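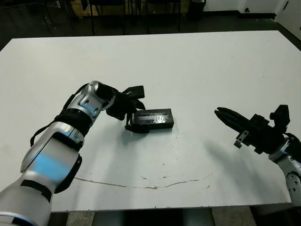
Section 4. Working at a Shared Station

4.1 Purpose

This section applies to staff at the Vurkidstead site whose packing or sorting duties have moved in whole or in part to a two-arm Skurnis station. It replaces the interim notice posted by the Salazar line. Questions about job assignments should go to Junaid Abbasi, Site Operations.

4.2 Changes to Duties

Staff assigned to a station no longer lift each box to the inspection point. The arms perform the pick and the turn. The operator prepares the table, watches the cycle, decides what happens to rejected items, and signs the shift record. Pay grade and break times are unchanged. Operators who have not completed the March refresher may assist at a station but may not start a cycle.

4.3 Starting a Shift

1. Read the previous operator's entries in the shift record and initial them.

2. Wipe the tabletop with a dry cloth. Report any new crack or chip in the surface before continuing.

3. Check that the cables along both arms hang free and are not pinched at a joint.

4. Place one box flat on the table, within reach of the left gripper. Boxes with loose tape or film on the upper face are to be set aside for hand packing.

5. Step back behind the floor line and select START on the Akano panel.

6. Observe the first 2 cycles without leaving the station. If both are completed normally, enter "OK" and the time in the shift record.

CAUTION: Do not reach between the grippers while the station is powered, even when both arms are still. A paused arm may resume without an audible signal.

NOTE: Chairs and trash bins must remain on the far side of the floor line during operation.

4.4 When an Item Is Dropped or Held

1. Press HOLD. Wait for the panel to show HELD.

2. If the gripper still has the item, select RELEASE LEFT or RELEASE RIGHT. Do not pull the item free by hand.

3. Switch the station to SAFE before removing anything from the table — this includes items near the front edge.

4. Record the event. Dropped items are not counted against the operator.

4.5 Rotation

No operator is to remain at a station for more than 55 minutes without a change of task. The shift lead keeps the rotation sheet. Requests to return to full-time hand packing may be made in writing, and a reply will be given within 28 days.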